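Home Services Book Gift Cards Join Us Find Us

Brow and Lash Artist Wanted at Trevuvine

We're growing again, and we would love to meet you! Trevuvine is a brow and lash studio on Jultari Street, upstairs from the bakery, and we're looking for an artist to join us four days a week. If you can spend an hour mapping a pair of brows and walk out of the room happier than you went in, please keep reading.

The studio has been open for six years. Most of our clients come for shaping, tinting, lamination and lash lifts, and a good number of them have been with us from the start. We do classic and hybrid lash extensions too, and that side of the book has gotten very full this spring – full enough that people are waiting three weeks for a Saturday. So we need another pair of steady hands. 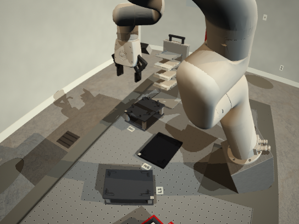
You'd have your own room with a door that closes, a heated bed and a window that gets the morning light (wonderful for color matching). Appointments are spaced properly. A full set gets two and a half hours, a lift gets 75 minutes, and we don't squeeze anyone in between. You'll see the same faces again and again, which is really the best part of this job.

What we'd like you to bring:

A current state esthetician or cosmetology license
At least a year of paid lash or brow work
Photos of your own sets, healed or grown out as well as fresh
Patience with first-timers, who tend to be nervous and ask a lot of questions

You don't need to know lamination yet. Houshang Jafarzadeh, who opened the studio and still takes clients on Thursdays and Fridays, teaches our method over 10 practice sessions, and those are paid at your normal rate. He's a very good teacher and will happily talk about brow hair growth until the lights go off.

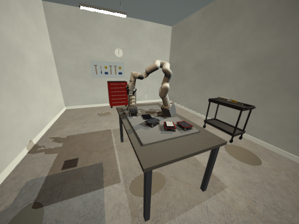
Pay is hourly plus commission on services and retail, and you keep all of your tips. Tints, lashes, adhesive and tools are supplied. After 90 days you get paid time off, and we put money toward one outside class a year. Two of us took the Hashemi volume course last fall and came back buzzing with ideas.

Hours are Wednesday to Saturday, with one late evening. We can be flexible about which evening, so tell us if you have school pickup or another commitment.

To apply, send a short note and six to eight photos of your work to the studio, or drop them off at the front desk. Please mark them "Artist – Room 2" so they get to the right person. A formal cover letter isn't needed. Just tell us what you love doing and what you'd like to get better at!

Applications close June 30, 2018. We'll invite people in for a paid trial, one brow shape and one lash lift on a model we provide, and you'll hear back from us either way.

Trevuvine, 298 Jultari Street, second floor. Parking is behind the Rovine building, and the side stairs are open during studio hours.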